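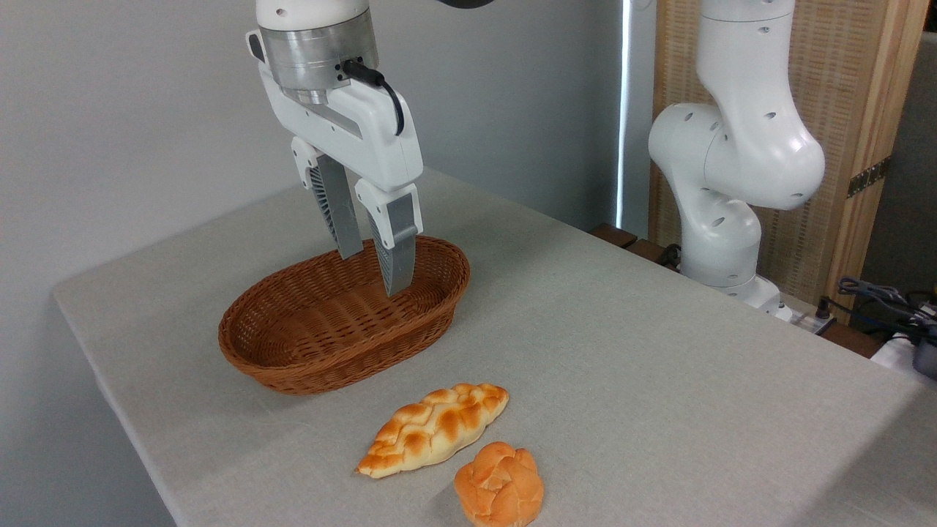 Course notes > Bread and Table > Session 4: Plaits, knots and what to put them in

By now you have all shaped a three-strand plait, and several of you have shaped something else and called it one. Revise the following before the practical in the Astville kitchen.

Plaiting. Start in the middle and work outwards, then turn the dough and do the other half. Starting at one end gives you a loaf with a fat head and a thin tail. Pinch the ends to a point and tuck nothing under.

Colour. The raised parts brown first and the creases stay pale. Some cream showing between the ridges is normal in a plaited loaf. Vandana Maurya, who taught this course before me, glazed twice, 37 minutes apart, and would not be argued with. Once is enough for the assessment.

Knotted buns. Roll the rope longer than seems sensible. A short rope makes a tight knot, and a tight knot bakes into a fist. Glaze right down the sides – a bald bun loses marks.

Serving. A shallow oval basket suits a long loaf, laid along the length of it. Buns go in afterwards, wherever the loaf allows. Set the basket on a plain cloth and leave the patterned one in the drawer, where Hauwa Akpan and I have been hiding it since August.

For next time: read the Kolik handout on enriched doughs and bring a pastry brush with bristles still attached.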